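**Storkuline two-arm bench kit - pre-use safety check**
1 December 2025
Site: Sultberg workshop
Kit on trial from Saller, checked against the Koller bench sheet (rev 9)

I've gone through this the way I'd go through any bench gear before we pay for it, so expect some grumbling in the comments.

- [x] **Emergency stop reachable from the operator's side.** Yes, and it has a good solid click. I'd like a second one at the back.
- [x] **Mains lead and plug tagged.** Tagged in March, so it's fine for now.
- [ ] **Cable runs clear of feet.** Not happy. I want proper covers on anything that runs along the floor before we let visitors near it.
- [x] **Fasteners tight.** I put a spanner on all 36 and only one moved, and that was a tiny bit.

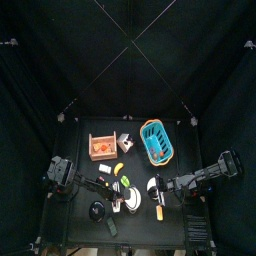 My main worry with this kit is what happens when both arms want the same patch of table. Saller's default program keeps them apart with a software boundary, and that's a setting anyone with the password can change. With the two grippers both working in towards the middle, and a white pot, a round dish and a toy banana all in there too, I'd want that boundary locked before sign-off. I've asked for it in writing.

- [ ] **Boundary settings locked.** Waiting on Saller.
- [x] **Speed limit on at start-up.** Comes up in slow mode every time I've tried it - big tick from me.
- [x] **Grippers release on stop.** They hold, then let go when you press the release. Matches the manual (page 105, if you're hunting for it).
- [ ] **Pinch point labels.** One is peeling already! Please send new ones in a brighter colour.
- [x] **Loose items light and soft-edged.** Play food is fine. No glass or ceramic on the table during the trial, please.

**Result:** okay for supervised use, one trained person at the controls. I'll recheck the open items once the covers and labels turn up.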